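The last bus to Drollen left at 12 minutes past and she wasnt on it. Ran anyway. Shoes full of rain, ticket soft in her fist.

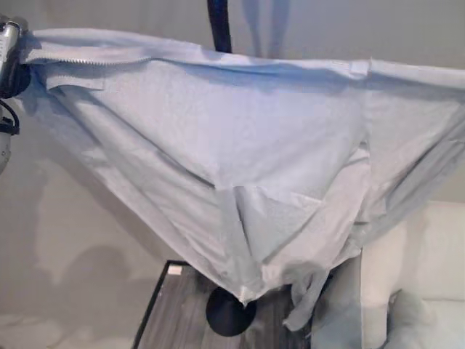 Flash fiction / Night stories

August, and cold. Typical Drollen. The shutters down at Dinine, one light on upstairs. She knocked. Waited. Knocked agian.

A window went up.

"You're late."

"Fifteen years," she said. "I know." 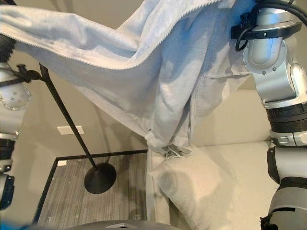

Long quiet. Then feet on the stairs, slow, one at a time, and the bolt. Her mother's hand first, then the rest of her. Smaller.

"Soup's gone," her mother said.

"I ate."

She hadn't. The door stayed open. She went in.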